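Share 13 | Comments 2

TROSLOW OPENS ITS SPARE ROOM TO THE SMALL THINGS WE NEVER PUT AWAY

Troslow, the home-sorting service run out of Dorham, is very pleased to announce that its Small Things Month returns this January, and that bookings are now open to households right across the district. Last year's program took in 2241 little objects, from toy figures and buttons to orphaned chargers, and we were delighted (and a bit overwhelmed!) by how many families wrote in afterwards to tell us where theirs had ended up.

The method is a homely one and needs no special gear. Choose a tray with a raised edge, put it on the bed, stand an open cardboard box at one end and tip the odds and ends out beside it, where you can see every colour at once and nothing rolls under the pillows.
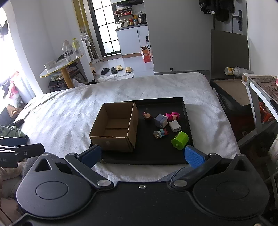 By Pretitz Dimitriou, for Troslow

A lime-green cube toy, a pink doll figurine and a white USB-C charger can all share a tray quite happily while you make up your mind about them. Favourites go in the box first, and whatever is left can wait until after a cup of tea, or until the grandkids have had their say, as they generally will.

Each of the 400 places comes with a home visit, a flat-packed box and a sheet of labels, and children are very welcome to join in. Bookings can be made at the Troslow front counter in Dorham, which stays open until 7 pm throughout January.

Share 13 | Comments 2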